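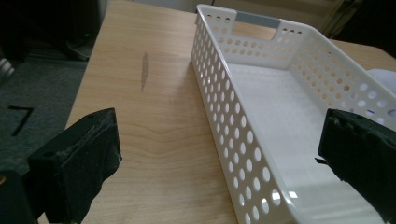 文・手順担当:Plistbridge ハンドグリッパー整備係

6章 パッドがへたってきたときの対処

さて、この章はグリッパーの指先パッドの話です。地味です。でも私がいちばん痛い目にあったのもここなので、ちょっと長めに書かせてください。

8月のある土曜日、白いカゴをつかんで持ち上げる作業をずっと繰り返していたら、途中から急にすべるようになったんです。最初はカゴのせいだと思いました。つるつるのプラスチックだし、壁は穴だらけだし。それで閉じる力の設定値を200から700まで上げてしまった。はい、これが大失敗。すべりは止まらず、ささくれたパッドの端がカゴの穴に引っかかって、カゴごと机から落ちました。画面にはエラー856(閉じ位置の不一致)。犯人はカゴではなくパッドだったわけです。

注意:すべり始めたときに、力の設定を先に上げないでください。点検が先です!

6-1 点検のしかた

1. グリッパーを止めて、指を全開にします。トリガーには触らないこと。
2. 左右のパッドを内側からのぞきます。フチの毛羽立ち、めくれ、ちぎれがないか見てください。片側だけ見て安心しないように(私はやりました)。
3. パッドの先端に白っぽいカスがついていたら、乾いたやわらかいブラシで払います。濡れた布はスポンジが水を吸うのでダメです。
4. 指の上面のネジがゆるんでいないか確かめます。回すのは手で軽く、きゅっと止まるところまで。
5. フチを爪でそっと押してみて、浮くようなら6-2へ。浮かなければ設定値を200に戻し、6-3へ進みます。
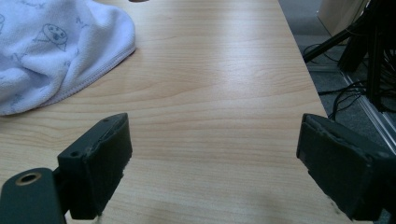
図6-2 指を開いた状態。左右ともパッドのフチが荒れている。

6-2 パッドの貼り替え

1. 電源を切ります。スタンバイではなく、ちゃんと切ってくださいね。
2. 古いパッドを端からゆっくりはがします。勢いよくいくと接着剤が指に残って、あとの掃除がほんとうに面倒です。
3. 残った接着剤を取り、新しいパッド(うちではTirkicoの標準品)を指の先端側から合わせて貼ります。
4. はみ出した分は切りそろえます。ここを手抜きすると、またカゴの穴に引っかかります。
5. そのまま一晩置きます。急ぎたい気持ちはわかります、でも一晩です。

注意:片側だけの貼り替えはおすすめしません。左右で厚みが変わると、閉じ位置がずれて856が出やすくなります。

6-3 復帰テスト

1. 机の上を片づけ、作業する範囲にケーブルが来ていないことを確認します。床のケーブルも、足を引っかけない場所へ寄せておきます。
2. 電源を入れて、指を三回、何もはさまずに開閉します。途中で引っかかる感じがあれば中止して6-1に戻ってください。
3. 次はやわらかいもの。たたんだタオルくらいがちょうどいいです。
4. 最後にカゴです。壁をまっすぐはさみ、机から少しだけ浮かせて、そのまま下ろします。高く上げるのは、すべらないとわかってから。

メモ:机のキワでテストするのはやめましょう。落ちたカゴを拾おうとして、グリッパーを床にぶつけるという二次災害が起きます。

それでも856が消えないときは、パッド以外の原因が考えられます。使用を中止して、設定値と貼り替えた時期をSkastettiの修理窓口に伝えてください。力の設定を700のまま送ると確認に時間がかかるので、送る前に200へ戻しておいてもらえると助かります。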